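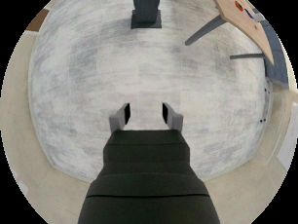 Hivard Mutual

Last updated in May by Meifang Yin

Hivard Mutual is a small, member-owned insurance company based in the market town of Forkham. It writes property and equipment cover for workshops, bakeries, print shops, repair garages and other modest businesses, and it has managed over the years to stay both independent and rather fond of its own way of doing things. It has 175 staff, most of them in the Forkham head office, and is owned by its policyholders, who are known inside the company simply as "the members."

History

The company began as a fire club among the tradespeople of Millet Street, who each paid a little into a shared fund and drew on it when one of them had a bad year. The club kept its books in the back of a hardware store, and the earliest surviving ledger lists 20 members along with what each of them owed, what each of them had paid, and in several cases a note on the state of their chimney. When the fund grew too large to be run in the evenings, the members voted to turn it into a proper mutual insurer and to hire a full-time manager.

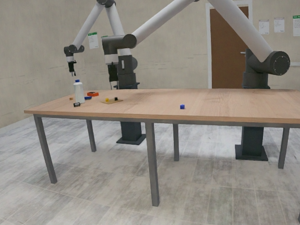

That first manager was Reinaldo Honorato, who had been a claims adjuster and who is still remembered for insisting that every claimant get a visit in person, however small the loss. He also wrote the company's first plain-language policy, a booklet of eight pages that many longtime members kept in a kitchen drawer. The wording has been revised a good many times, but quite a few of his sentences are still in it.

Honorato was followed by Morena Gentile, under whom the company took over Vastico, a neighboring insurer with some 170 business accounts and a busy little office of its own. The merger was a friendly one — the two firms had been passing customers back and forth for years — and the Vastico name was kept on the equipment policy, where it remains.

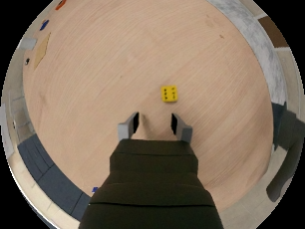 Yellow cube on a light wooden tabletop.

Products

Hivard sells three main policies. The first covers buildings and their contents, the second covers lost income while a business is closed for repairs, and the third, Vastico Equipment, covers machinery and tools at their agreed value. Members who hold all three pay a single yearly premium and have 2 dates in the year on which they can change their cover without a fee. 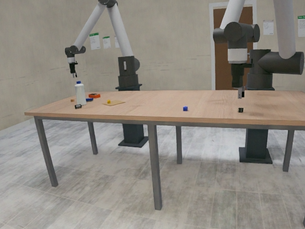 Vastico Equipment is the policy that members ask the most questions about, and the one that takes the longest to set up. Everything has to be listed on a schedule, and the company likes the schedule to follow the way the equipment is really laid out. A long table with two robot arms mounted behind its far edge, as shown here, would be entered as three lines: the table on one, and each arm on its own with its gripper noted beside it. Hand tools can be lumped together under one heading, which saves everyone a good deal of typing.

Leadership

The current president is Biljana Nikolovski, who joined as a trainee underwriter and worked in claims, pricing and member services before taking the top job. Latifa Abdel Rahman is chief financial officer and looks after the reserve fund, which the company's rules say must be reported to members every year in a letter they can read without an accountant. The board is elected at the annual meeting in Forkham, and any member may stand.

We use cookies to remember your settings and to see which articles are read. By continuing to browse you accept our cookie policy.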